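Section 2: Setting Up the Hall for Your Event

Welcome to Minami House! You've signed the rental agreement, you've picked up your key card, and now comes the fun part. This section covers the main hall from the moment you unlock the door to the moment your first guest walks in. If you rented the garden only, skip ahead to Section 3.

Before you start

Have your booking sheet with you. It shows your floor plan letter (A through D), your start time and your door code. Plans A and B are for seated dinners, plan C is theater seating, and plan D leaves the whole floor open for dancing (our favorite!).

Setting the room

1. Hold your key card to the reader by the double doors until the light turns green, then enter your door code. You have 22 seconds to do this before the reader resets.

2. Turn on the house lights first. The switches are on the panel marked HALL. Leave the row marked STAGE alone for now.

3. Roll out the table carts. Two people per cart, please, and go slowly over the metal strip between the storage room and the hall.

4. Find the colored dots on the floor that match your plan. Blue is A, yellow is B. Put the center of each table over its dot and you'll have wide, comfortable aisles with no measuring at all.

5. Unfold the table legs and push each brace down until it clicks. Check every brace before anything goes on top.

6. Set out the chairs. For plan C, start with the front row and work back, leaving the center aisle clear all the way to the doors.

CAUTION: The main floor holds 700 people standing and 688 in theater seating. These are fire limits. They include your band, your servers and your photographer, so count everyone!

Note: Chair carts go back into storage once they're empty. They can't be parked in the hallway, even for a few minutes.
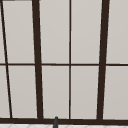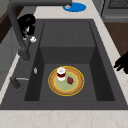
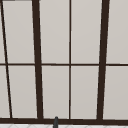 Windows (first and last pictures) and sink (middle picture).

Sound and stage lights

7. Switch on the Skonent mixer at the stage, wait for the screen to show READY, and only then turn on the speakers. Going in the other order makes a very loud pop.

8. Take the wireless microphones from the charging tray. Microphone 2 has the best range and is great for toasts (you can stroll the whole hall with it!).

9. Now turn on the STAGE switches and choose a lighting preset on the wall pad. "Supper" is soft and warm. "Party" is exactly what it sounds like, so give it a try before the guests arrive!

CAUTION: Don't plug coffee urns or food warmers into the stage outlets. Use the outlets with orange covers along the side wall.

Decorating

10. Hang banners and garlands from the ceiling hooks with the long pole in the storage room. Each hook holds a light decoration only.

11. Use the removable putty in the supply drawer for anything on the walls. Tape, nails and staples aren't allowed.

Candles are welcome if they sit in glass holders taller than the flame. Confetti is fine in the garden but not in the hall.

If something isn't working

Mixer stuck on the start screen: switch it off, wait a full minute and try again.

Door code refused: check the start time on your booking sheet. Codes don't work early.

Anything else: call Simone Rezende or Itsuki Yagi at the event desk, using the number on the back of your key card. They love a full house as much as we do, and one of them is on call for every event.

Continue to Section 3: The Garden and Parking.

Guide updated 12/11/23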